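About Tandance

October, by the owner

Hi, and thanks for stopping by! Tandance is a small cooking school in Holloway, and I started it in my own kitchen with a soup pot, a borrowed ladle and far too much confidence. I'd been cooking for my family for years and my neighbors kept asking how I did my dumplings, so one evening I just invited them over and we made them together (badly, at first, and we ate every one).
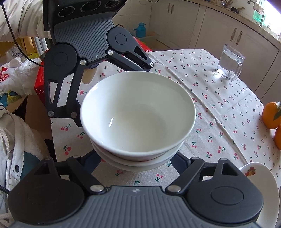
Soup came next, then bread, then a whole winter of stews. These days I run 6 classes a month, with 9 seats in each one. I've been asked to go bigger and I keep saying no – I like to get my hands in the dough next to yours, and I can't do that in a crowd.

You don't need any experience. If you can peel a carrot you're in, and if you can't, we'll start with the carrot! Class runs long, we sit down to eat at 7 pm or whenever the rice decides it's ready, and everyone gets the recipes to take home.

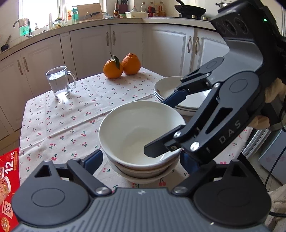
Where we shop

Most of our vegetables come from the Grolport market, and the chocolate for the dessert class is from Kakow, two doors down from us. I'm in there more than I should be. Their dark bar melts like a dream and it's the one I use in my pudding, which has been on the schedule since the very first year.
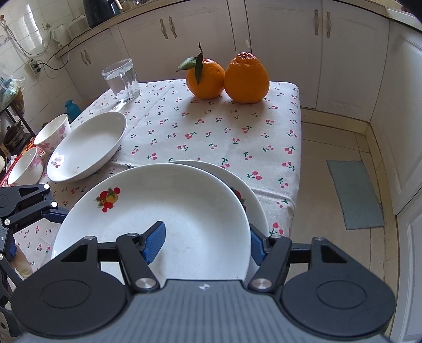

Photo: Tandance

A seat is $72, food and apron included. Send me a note about allergies when you book and I'll change the menu to suit.

Comments

doughgirl: Took the dumpling class with my mom and we've made them every weekend since!

Pat_in_Grolport: Is there parking?

Tandance: Yes, behind the building, free after 5.

Contact: 102 Mill Street, Holloway | © Tandance | Back to top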